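Häufige Fragen zu Spülschwämmen und Handspülmittel
Stand: 10. August 2022

Welche Seite des Schwamms ist für welches Geschirr vorgesehen?
Die weiche Seite eignet sich für Glas, Porzellan und beschichtete Oberflächen. Das Scheuervlies ist für Edelstahl und unglasierte Keramik bestimmt. Dekore auf der Glasur werden nur mit der weichen Seite gereinigt.

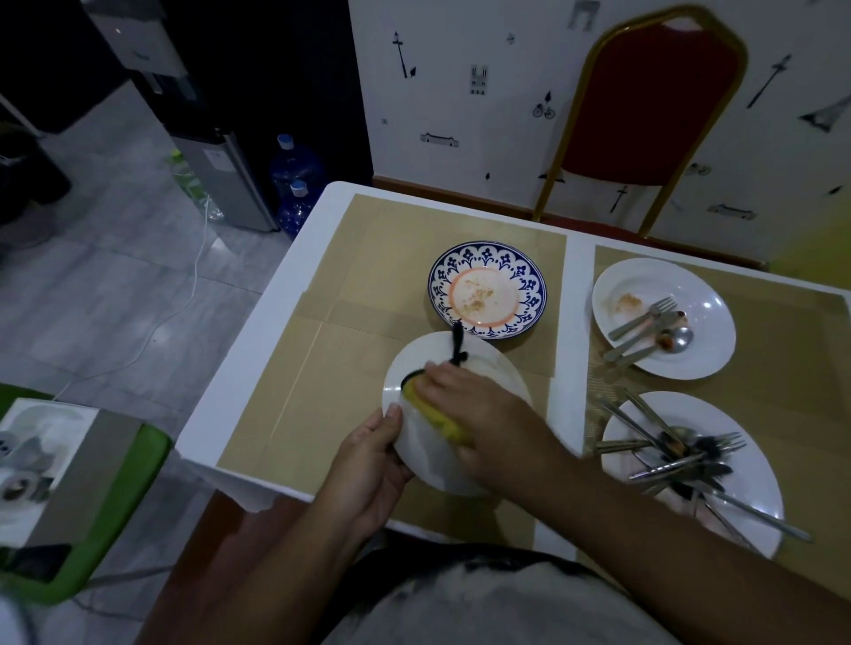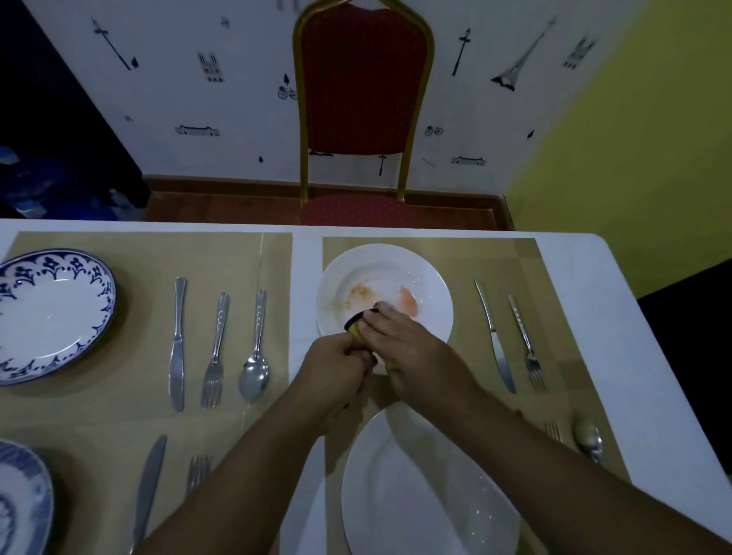
Teller und Schüssel beim Spülen mit dem Schwamm von Hand.

Wie wird Plonine dosiert?
5 ml auf 5 Liter Wasser. Bei einer Wasserhärte über 17 °dH ist die doppelte Menge zulässig. Unverdünnt nur punktuell auf Eingebranntes auftragen.

Wie lange kann ein Schwamm verwendet werden?
Bei täglichem Gebrauch eine Woche. Nach jeder Benutzung ausdrücken und stehend trocknen lassen. Ein Schwamm, der riecht oder sich auflöst, gehört in den Restmüll.

Ist das Auskochen sinnvoll?
Nur bedingt. Die Keimzahl sinkt kurzfristig, der Schaumstoff wird spröde.

Welche Gebinde sind lieferbar?
Flaschen zu 265 ml sowie Kanister zu 10 Litern. Kanister werden ausschließlich ab Lager Kallititz abgegeben, Mindestabnahme 35 Stück.

Bei welcher Temperatur wird gelagert?
Frostfrei und unter 30 °C. Eingetrübte Ware klart bei Raumtemperatur wieder auf und bleibt verwendbar.

An wen richte ich technische Rückfragen?
Pacheco Reinigungsbedarf, Werk Prususlow, Anwendungstechnik, Casimiro Aranda. Bitte die Chargennummer vom Flaschenboden angeben.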